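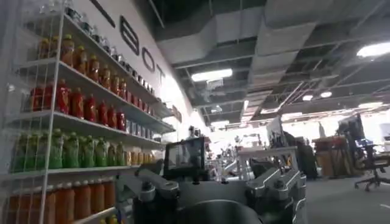
The bottle shelves at the Plandmont shared workshop, with the Zallthorpe gripper in the foreground.

PLANDMONT, June 6, 2025 — The members of the Plandmont shared workshop are pleased to announce that Zallthorpe, their home-built shelf-and-laundry robot project, has a second version of its gripper. The first version is now a paperweight, and a good one.

Zallthorpe is built on evenings and weekends by 6 members, most of whom joined to fix a chair. Parts have cost $1,763 so far, and the members ask that this figure not be read aloud at home.

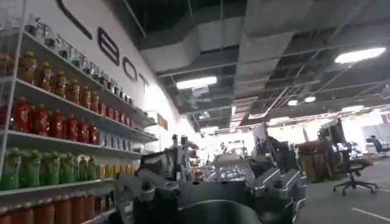
The new gripper has two metal fingers and replaces a design known as Sakholm, which held a bottle firmly and was slow to give it back. Its control code has been rewritten twice, the second time on purpose. In bench trials, version two let go when told to on 92 tries out of 100.

Drinks are sorted on the shelves by color. Laundry is another matter — a sock has no fixed shape and no interest in acquiring one.

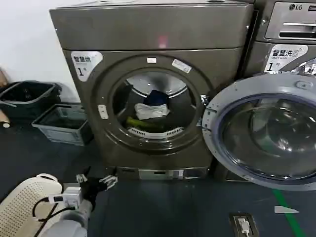
What comes next

Work on the laundry side continues through the summer under the name Sauerland. Plans and code will be free to download in October, along with the parts list and a page of known faults, currently the longest page.

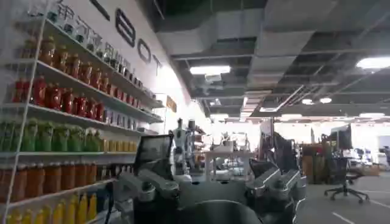

Visiting

The workshop welcomes callers on build nights. Please ask at the front desk before touching anything with fingers.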